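1/ Everyone in my feed is folding laundry the Vasetti way this month. The course is $117. For folding. I've read the free sample chapter so you don't have to, and I have questions.

2/ The big claim is that a "flat, calm surface" halves your folding time. They mean a bed. My mum worked that one out in a rental in Geelong with no sample chapter at all.

3/ To be fair, a made bed does beat my kitchen bench. More room, right height, and no toast crumbs. I'll give them the bed.

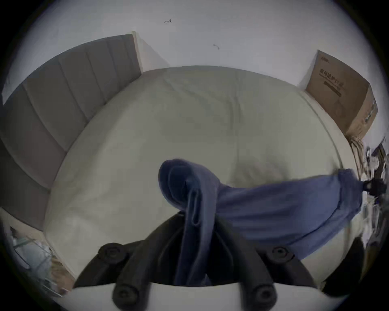 4/ Blue cloth, held at both ends over a pale sheet. Pull it flat first, says the chapter, and "the creases release themselves". Look at the wrinkles running across it. Nothing's been released yet.

5/ Then there's the Sedgwick spray, $5 a bottle if you buy the big pack. I've tried it on two loads. Smells like a dentist's. My T-shirts looked the same as they do with a wet hand – and I already own the hand.

6/ Someone will bring up the Runmont folding board. Had one in July. Fine for business shirts, hopeless for anything with a hood, and it lives behind the wardrobe now.

7/ What I'd do for nothing: shake it hard straight off the line, lay it on the doona or sheet, smooth from the middle out, fold in thirds. Jumpers last, they squash everything else.

8/ 279 replies on the Vasetti post and most of them are "life changing!!" Would love to see one of those drawers in six weeks' time.

9/ Anyway, the basket's still full. Back to it.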